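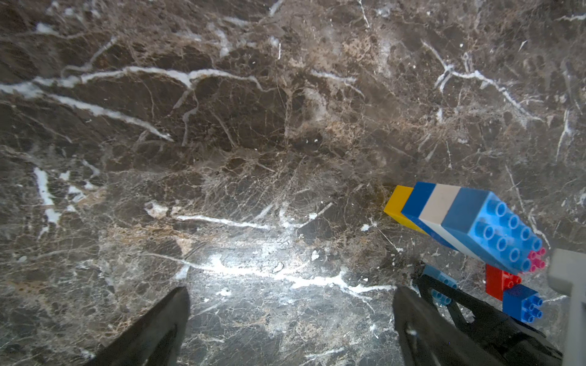 Looking after a polished brown marble worktop

Dark brown marble with white veins is sold under a long list of trade names, and the name on the invoice says little about how the slab will behave. What matters in a kitchen is that it is a calcium carbonate stone with a polished face. It scratches more easily than granite, it reacts with acid, and the thin tan veining may be filled with resin at the factory. The notes that follow apply to worktops, table tops and vanity tops alike.

Daily cleaning

Use a soft cloth, warm water and a few drops of pH-neutral washing-up liquid. Wipe, rinse the cloth, wipe again with plain water, then dry with a second cloth. The drying step removes most of the haze people blame on the stone. In a hard water area, a top left to dry by itself builds up a grey film of limescale, and the usual cure for limescale is an acid that will damage the marble.

Do not use vinegar, lemon juice, bathroom descaler, cream cleaner or the green side of a sponge. Glass cleaner is acceptable if the label shows it contains no vinegar or other acid. We use Storkia neutral stone soap at one capful to 4 litres of water. A stronger mix leaves streaks which show badly on a dark polish.

Reading the surface with a light

Dirt is hard to see on a busy brown pattern. Overhead light makes it harder, as the glare bleaches the colour and hides marks within it. Switch off the ceiling lamp, hold a torch low at one end and look along the top from the other. Three kinds of mark turn up:

Film. Smeary, moves or changes when rubbed with a damp cloth. Wash and dry again.

Etching. A dull spot or ring, smooth to the fingertip, which does not alter when cleaned. The acid has taken the polish off.

Stain. Darker than the surrounding stone but just as shiny. Something has soaked in.

Check the white veins separately. Tea, turmeric and red wine show there first, while the brown areas hide them. Oil does the reverse and is easier to find in the paler beige patches.

Cracks and veins

A natural vein should feel level with the stone on both sides. Draw a fingernail across it slowly. If the nail catches, the line is either an open fissure or a place where the filler has sunk or come out. Small pits along a vein are common and do no harm, but they collect crumbs and grease, so go over them with a soft toothbrush once a month. A line that catches along its whole length, or one that has grown longer, needs a stone mason. Do not fill it with superglue. The glue yellows and the mason will have to cut it out.

Oil stains

Mix bicarbonate of soda with water to the thickness of peanut butter. Spread it over the mark about as thick as a pound coin and a little past the edges. Cover with cling film, tape down the sides and prick a few holes. Leave for 46 hours, then take off the film and let the paste dry fully before lifting it with a plastic scraper. Old oil may need a second or third round. Test the paste under the toaster or in a back corner first.

Etch marks

Light etching can be improved with a marble polishing powder, used damp on a felt pad. Gendska sell theirs in a small tub that lasts for years. Work in small circles, keep the paste wet and stop every minute to rinse and look. If sanding is needed, finer grits come first to mind, but the final pad is the one that decides the shine: on dark marble 4000 grit is a sensible minimum, and anything coarser leaves a grey bloom. For a mark wider than a saucer, pay for the whole top to be repolished. A patch that size will always show at a low angle.

Sealing

Put a teaspoon of water on the stone and cover it with an upturned glass. If the stone has darkened after 11 minutes, it wants sealing. Use an impregnating sealer (Batoteck and Lyons both do one for polished stone), apply it thinly with a lint-free cloth and buff off the excess before it turns tacky. Sealer slows down stains. It does nothing against etching — wipe up lemon juice just as fast on a sealed top.

Things that stand on the top

Fit felt or silicone feet to anything with a hard base. Lift appliances to move them. Put trivets under pans, and a tray under oil and vinegar bottles. Cast iron and steel tins should not be left standing overnight on a damp surface, as rust marks in marble are slow to shift and the bicarbonate paste will not touch them.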